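**Clivden suspends Tanui 6 controller release after gripper-state fault**

April 2026

Clivden has withdrawn version 6 of its Tanui arm controller from all customer sites following a fault in which the software reported a successful grasp while the gripper was open. No injuries have been reported. Sites running earlier versions are not affected.

The fault was first logged at Flundia, a parts-sorting customer, where an arm completed several place movements with nothing held. The controller took a stale motor-current reading as proof of contact and went on to the next step. The same reading is used to decide whether the arm may move at full speed, so the matter has been classed as a safety defect.

Engineers have since reproduced the fault in simulation. Of 1,421 simulated pick attempts, 204 ended with a grasp reported and no object held. Most involved objects resting at an angle or lying close to the arm's base.

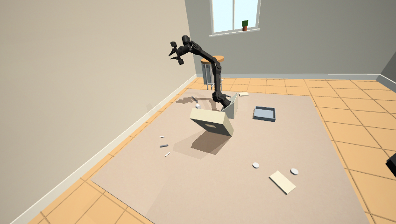 Kiprono Laizer said the test figures were useful but came late, and that sites should have been told to cut arm speed as soon as the first false grasp was logged. He added that operators at Flundia had relied on the status light when deciding whether to open the guard.

Clivden accepts that its first notice, sent to maintenance contacts only, did not reach operators. A second notice has gone to all registered users.

Until a corrected version is issued, customers should:

- return to version 5 using the recovery image supplied
- isolate the arm before opening any guard, whatever the status light shows
- keep controller logs for the last 30 days

The corrected version will compare finger position with motor current - both must agree before a grasp is reported. It will be checked by the test firm Geline, with release planned for September.

Customer enquiries should be sent to Warrick Ruawai, product safety, Clivden.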